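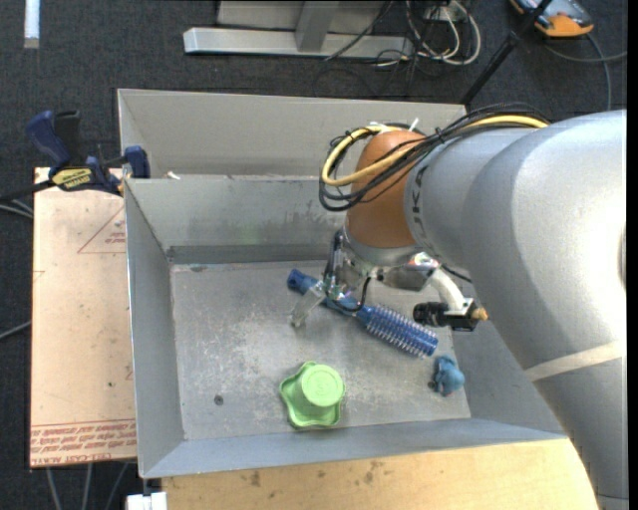
What happens to the people at a sorting bench when a robot arm takes over the picking? In most workplaces they stay on, and their day shifts from handling every item to preparing bins, dealing with the odd pieces and keeping the arm running.

Bin picking is the task of taking loose, mixed objects out of an open container one at a time. People do it without much thought, which is part of why it went so long without being automated – a hairbrush and a small toy call for quite different grips, and they seldom lie the same way twice.

A case often brought up in this connection is the returns hall at Hultesdale, run by the household goods firm Birnia. The hall employed 48 people when its first arm was started up in March, and they had until then emptied the bins by hand, standing, through the whole of a shift. Under the new arrangement each arm is looked after by a team of 3, who take turns at the bin, the packing table and the screen where missed picks are sorted out.

Yi-an Bang, who studied the hall and its smaller sister site at Zerkside, collected 166 written comments from the staff over 9 weeks. Many welcomed the rest for their backs and wrists, and a good number were pleased to learn something new. Others missed the talk across the bench, and found that waiting for the arm to ask for help was tiring in its own way. Her account, published on September 28, 2023, gives a fair amount of room to both – and to the question of pay, which was still being discussed at Zerkside when she finished.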